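Handout 3: Inking, Lettering and the Printed Page
Instructor: Andor Bognár
Reading due Thu 15 July

Scope

These notes cover the stages between finished pencils and a printed comic book, as practiced by American newsstand publishers before digital production. Scripting and penciling were covered in the first two handouts. Terms in capitals will be used without definition from now on.

1. Page size and reduction

Original art was drawn larger than it was printed. The older standard, TWICE-UP, gave a live area double the printed width and height. The later standard was one and a half times up. The change saved board, and a penciler could reach every panel without moving the page. It also cost detail. Artists who had relied on reduction to tighten a loose line found that the line stayed loose in print.

When you compare two issues from either side of the change, look first at crowd panels and figures in the distance. Differences in the close-ups are harder to read and are often the inker's doing.
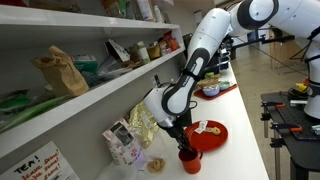 Why did panels get larger when the original art got smaller?
Pencilers kept drawing figures at the size their hands were used to. On a smaller board the same figure takes up more of the panel, so many artists went from six or more panels per page to four or five, with fewer full figures.

2. The inker's decisions

Pencils of this period fall into three grades. TIGHT PENCILS show all blacks and line weights. BREAKDOWNS show outline and placement only, with shadows left to the inker. LAYOUTS are looser again, and the finisher is in effect the second artist on the page. Credits do not always separate these grades. "Inker" may cover any of them.

Brush and pen leave different evidence. A brush line swells and thins within a single stroke and closes to a point. A flexible nib swells less and ends bluntly. A technical pen does not swell at all. Most inkers mixed tools, usually brush for figures and drapery, pen for faces and buildings. Ruled lines on machinery and walls tell you very little about the hand.

For the Casado pages in the course packet, note that the fill-in inker changes on page 11. The backgrounds stay consistent across the break, which suggests a separate background assistant - a common arrangement and one that was seldom credited.

3. Lettering order

In most shops lettering went down before ink, directly on the penciled board. The letterer ruled guidelines, placed the words, then drew the balloon around them. The inker worked up to the balloon edge. Where a balloon covers finished inks, look for a paste-up, and check whether the text was a late change.

Balloon placement follows reading order: top left speaker first. A page that breaks this order needs either a joined balloon or a tail that crosses. Both appear in the Judard stories, and both slow the reader down.

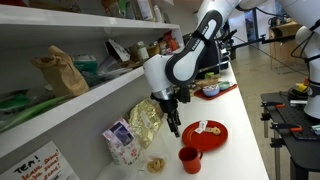 How can a pasted correction be spotted on a printed copy?
Look for a change in letter height or spacing inside one balloon, or for a balloon border that is heavier than its neighbors. On original art the patch edge is plain to see, and the old glue has often browned.

4. Color guides

The colorist painted dyes on a reduced copy of the page and marked each area with a code. Separators then cut the film for each plate by hand. The usual chart offered 64 colors, built from three tint strengths plus blank in yellow, red and blue. Black carried the line art and was not part of the chart.

Grays and browns were unreliable. They needed all three inks, and small errors in REGISTER showed at once. This is one reason night scenes were colored in flat blue.

The Rarnberg collection holds 1361 color guides, nearly 700 of them with the codes still legible. Item numbers for the Troto series are on the reserve list.

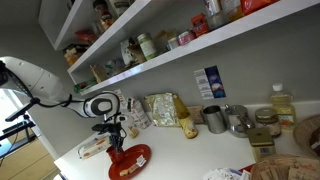

Fig. 3. Countertop with black gripper and red plate.

5. Exercise

Choose one page from the packet. Mark every place where you believe the inker made a decision that the pencils left open. Use red for blacks, blue for line weight, and leave lettering unmarked. Write one paragraph on the panel that gave you the most trouble.

Work from the black and white copies only. The color reprints in the November packet were rescanned from printed comics and the fine lines have filled in.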